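**Mistdale guest house, upstairs bedroom: room and bed safety check, with my comments**

Date of check: May 12, 2021
Checked by: Garba Ugwu
Copy to: Rizwan Marwat
Previous check: September

Rizwan, I've kept to the same order as last time so you can lay the two sheets side by side. You asked me to write more than "OK" next to each line, and you may come to regret that, but I do think a few words are more use to the next person than a row of ticks (and my handwriting on the old form was a disgrace anyway). Anything marked **Action** needs one of us to do something before the room is let again. **Watch** just means look at it next time.

## Getting in and out

- [x] **Door opens fully and closes without sticking.** Yes, and it's so much better than it was. The bottom edge used to rub on the carpet every time the weather turned damp, and whoever planed it did a lovely tidy job.
- [x] **Door can be opened from inside without a key.** Tried it with the light off as well, as a guest would have to at night.
- [x] **Path from bed to door is clear.** Clear today. Please remember that people put suitcases down wherever they happen to be standing, so do mention the luggage rack when you show them up.
- [ ] **Landing light works from both switches.** The top one works. The bottom one needs a second push about half the time. **Action:** Rizwan to call the electrician.

## Alarms, heat and power

- [x] **Smoke alarm sounds on test.** Loud enough to bring the neighbor's dog to the fence, bless him. Battery changed while I was up on the steps.
- [x] **Window opens and the restrictor holds.** Fine. I leaned on it properly, too.
- [x] **Radiator secure on the wall.** No wobble. The valve cap is loose but still turns. **Watch.**
- [x] **Outlets and plugs sound, no scorch marks.** All good.
- [ ] **Bedside lamp cord.** The Clestel lamp has a cord long enough to trip over when it's pulled out to the far side. I've wound up the slack with a tie for now. **Action:** either a shorter cord or a clip along the baseboard, whichever you can find first.

## The bed

I spend the longest on this part, I admit it. My mother cleaned rooms for a living and she could tell from the doorway if a fitted sheet was on crooked, and I suppose some of that rubbed off on me.

- [x] **Frame bolts tight.** Two of them took a quarter turn. I used the hex key taped inside the closet door, and I put it back there, so please don't go buying another one!
- [x] **Slats seated, none cracked.** Checked with the mattress lifted at one end and then the other. It's a heavy thing, the Tavska, and I'd ask that nobody try it alone.
- [x] **Mattress turned since last check.** Done, and the label inside the protector is marked to say so.
- [x] **Fitted sheet the right size and pulled over the front edge.** The cream one is on. It hangs down over the front of the mattress as it should, and it's smooth apart from some soft wrinkles and shallow folds across the middle. I don't count that as a fault. A hand run over it takes out most of that sort of thing, and a sheet that fits loosely enough to bunch underfoot would be quite another matter.
- [ ] **Pillowcases a matching pair.** They're not, as you'll see, with the pale pink speckled one on the left and the white Kuromi one on the right. It isn't a safety point, but it's on the form, so I'm obliged to leave the box open. I'm rather fond of the Kuromi one myself, and I know your niece is, so I'd be happy for it to stay until she's been to visit. **Action:** your decision, no hurry at all.
- [ ] **Nothing left lying on the bed.** There's a book by the Kuromi pillow, the white Brené Brown one with the big dark-blue letters, and a flat tan paper or card at the lower corner of the pink pillow. Books go back on the shelf, please, and any paper gets looked at before it's thrown out. I once tossed a guest's train ticket at another house and I still feel bad about it. **Action:** whoever is up there next.

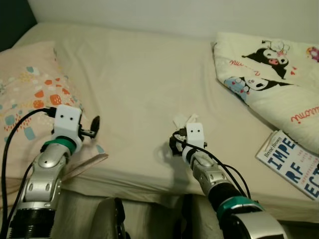 ## Floor and furniture

- [x] **Rug lies flat with its grip mat underneath.** The grip mat had crept out at one corner, so I pulled everything back and started again.
- [x] **Closet fixed to the wall.** Bracket is solid. I gave it a good tug at the top, where a child climbing would pull.
- [x] **Drawers stop before they fall out.** All but the bottom one used to fail this, if you remember, and now every one of them catches.
- [x] **No sharp corners at knee height.** Nothing new. The corner guards from Byun are still stuck down firmly, and I must say they've lasted far better than I expected for the price.
- [ ] **Curtain cords tied up out of reach.** The hook is there but the cord wasn't on it. I've put it back. **Action:** could you add a line about it to the welcome sheet? A friendly one, nothing scolding.

## Papers and follow-up

The Tavska receipt is number 1384 and it's in the blue folder, behind the boiler papers. Our inspection log is up to page 66 now, so we'll want a fresh book before too long, and if you're passing the stationery place I'd love one with the same wide margins.

Of the open items, the landing switch worries me most, so please start there. The lamp cord comes next. The pillowcases can wait for your niece.

Next full check is due in September. I'll bring my own steps again, as yours have that wobbly foot.

Garba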